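Let the Spare Room Stay Empty

When we moved into the house on Rullen Street, we had one more room than we knew what to do with. It was the back bedroom, twelve feet by ten, and for most of the first year the only thing in it was a lamp on the floor. Everyone who came over asked what it was going to be. An office? A guest room? My mother-in-law had a sewing room in mind, though neither of us sews.

I have come to think the question is the problem. We treat a room without a purpose as a chore left undone, and then we fill it with things we would not have bought if the room had not been there.

Our house is 1328 square feet, small by the standards of the newer streets near Flesirley. People in bigger houses tell me they could use more space. When I ask what for, the answer is usually storage. They want a place to put what is now in the place they set aside for the last batch.

I did the same thing in our old apartment. We had an alcove off the kitchen, and within a month I had ordered a bench from Sallex to fit it. The bench needed cushions. The cushions got dirty, so I bought covers. In six years I doubt I sat on that bench for a full hour. Mostly it held mail, and when we moved it cost us money to haul away.

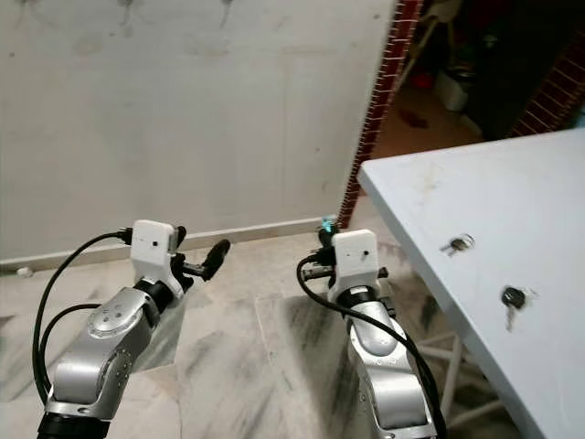
Stores understand this well. Walk through any furniture showroom and every corner has been given a job: a reading nook, a coffee station, a landing zone for keys. Some of it is useful. A hook by the door is a good thing to have. But a lot of it is a solution to a gap in the wall, and a gap in the wall was never doing anyone any harm.

The usual argument on the other side is money. You pay for every square foot, the thinking goes, so every square foot ought to earn its keep. I understand that. We pay for ours too, and in a hard year we would rent the back bedroom out before we fell behind. A family of five in two bedrooms does not need a lecture from me about open floor. I am talking to people like us, who have the room and are uneasy about it.

For those people, I think the money argument runs the wrong way. The mortgage is the same whether the room holds a bed or nothing. The bed is extra. So are the mattress, the sheets, the nightstand and the rug that somebody says will pull it together. We priced a plain guest setup and it came to more than we would spend putting visitors up at the Rampersad Inn for a good long while. We have overnight guests perhaps twice a year, and they have been fine on the fold-out couch.

Meanwhile the room gets used. I stretch in there in the morning. When the kids had a puzzle that was too big for the table, they did it on the floor and left it there for weeks. We wrapped presents there, dried a tent there after a rainy trip, and lined up the pieces of a bookcase there before carrying it downstairs. Once, eight children had a dance contest in it during a birthday party, and there was nothing to break — we had already moved the lamp.

None of that would have happened in a guest room. A bed takes up the middle of the floor and settles the matter for good.

I am not claiming it looks nice. There is an echo, and the carpet shows where the last owners kept a dresser. Visitors still glance in and ask when we are going to get to it. I used to say we were working on it. Now I tell them it's done, and they look in again to see what they missed.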